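February 25, 2023
Five months in the small place

So I owe everybody an update. A few of you emailed after the September post to ask whether I'd made it or whether I was still sitting on the curb with a lamp in my lap. I made it! The drive was 1,014 miles, Veka yelled for the first two hundred and slept for the rest (she's a cat, for the new people), and I ate so many gas station pretzels that I still can't look at one.

The new apartment is on Gilotero, over a dry cleaner. It has one bedroom, and the bedroom is small enough that you have to choose which side of the bed you'd like to be able to get out of. I chose the left. My old bedroom had a dresser and an armchair and a bookcase in it, and I had somehow filled all of it up. Moving tends to show you what you own in the rudest possible way, at six in the morning, in a parking lot. 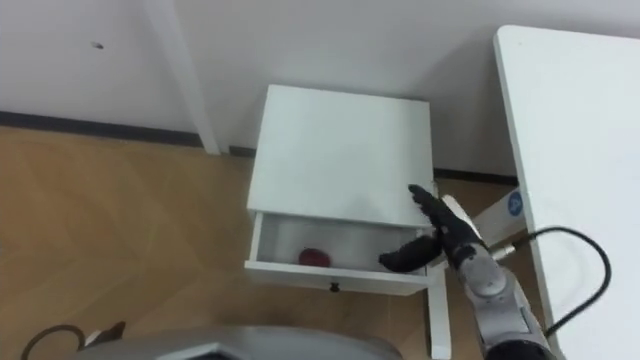 The thing I've been thinking about most this winter is the junk drawer, and how many of them I had. I always said I had one, in the kitchen, like a normal person. Then I packed and found out that every drawer in the house was the junk drawer. The hall table had keys to apartments I left in my twenties. My nightstand had cough drops, three dead pens, a passport photo of an ex and a charger for a phone I can't remember having. What I want these days is the white bedside cabinet kind of life, where you slide the drawer open and there's one round red thing sitting in it and that's the lot. I'm not there. I am down to a book, the hand cream, earplugs and a flashlight, and I feel pretty smug about it most nights.

Dilani Kumarasinghe helped me pack, and if you ever have to move I recommend borrowing a Dilani. She has one question, which is "would you pay to drive this there?" and she asks it about everything. Waffle maker? No. Waffle maker box, empty, kept for eight years? She didn't even ask, she just looked at me. The truck was $838 before gas, and it was rated for 3,000 pounds, and she wrote both of those on a piece of cardboard and taped it to the front door so I'd have to walk by it every time I carried something out. I hated that cardboard. I also gave away the armchair because of it, and the armchair was the right call. It was ugly and it smelled like soup.

What I didn't expect was to miss the dumb stuff. I don't miss the bookcase at all. I miss a chipped blue bowl that I put in the donation pile in about four seconds because it was chipped. I used it for everything, popcorn, mail, soaking beans, and now I have a perfectly nice bowl that is slightly too small for popcorn and I think about the blue one every single time. If you're packing right now, go get your ugly bowl out of the box. You can thank me later.

I've also gotten a lot pickier about what comes in the door. Divya Acharya told me she keeps a list on her fridge of things she wants to buy and isn't allowed to buy any of them until they've been up there a month. I tried it. So far the list has saved me from a bread machine, a second bread machine (different brand, I'd forgotten about the first), a rowing machine and a set of glass jars with bamboo lids. It did not save me from the rug. The rug went straight onto the floor the day I saw it and I'm not sorry. It's from Sarkar, the little housewares place two blocks over, and the man there rolled it up in brown paper and carried it all the way to the corner for me.

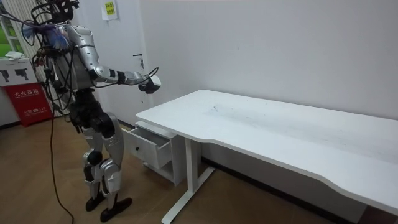
Silver arm, long white desk, plenty of black cable.

My own desk situation took longer to sort out. For the first month I worked at the kitchen counter on a stool, and my back made its feelings known. Then I had a folding card table, which was fine until you typed on it. Around Thanksgiving I finally got a real desk, secondhand, from a woman who was moving out of the building and was at exactly the stage I'd been at in September, where you will give a stranger anything if they'll take it down the stairs. I took it up the stairs. It's got one wobbly leg and a folded piece of cereal box under that leg, and I love it.

I put it against the wall at first, which everyone tells you to do in a small room. I lasted a week. I don't know how people do it, staring at paint all day. So I turned it to face the window, and now I look down at the dry cleaner's parking spots, and I know far too much about who picks up their shirts late. There's a man with a green scarf who forgets his ticket every time. I'm rooting for him. 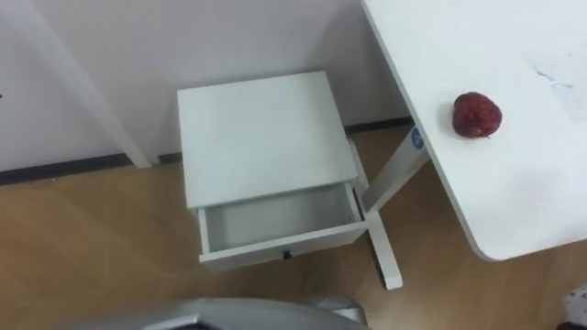

The other big change is that I clean more, and it takes less time, and I'm a little embarrassed by how happy that makes me. In the old house I vacuumed when people were coming. Now I can do the entire apartment while the kettle boils, more or less – including the spot behind the bathroom door where Veka's fur goes to start a new life. I wipe down the baseboards! I'd never wiped down a baseboard before. My mother called while I was doing it and I told her, and there was a very long silence on the line.

I won't pretend it's all lovely. The closet is a joke, so my winter coats live under the bed in a zip bag, and getting one out on a cold morning means lying flat on the floor and swearing. I can't have more than 2 people over for dinner unless someone eats on the bed. And there's a box marked HIVNESS that I still haven't opened. It's my handwriting. I have no idea what I meant by it. I think it might have started out as "Harness" or "Hi-fi mess," but it's heavy, and it doesn't rattle, and I've walked around it for five months now.

Dilani says if I haven't needed it since September I should take it straight to the thrift store with the tape still on. She's probably right. But what if the blue bowl's in there?

I'm going to open it next weekend. Will report back. Meanwhile, if anybody has a good trick for hanging coats in a bedroom with no closet to speak of, please leave it in the comments, and please no over-the-door hooks, I've tried those and the door won't shut.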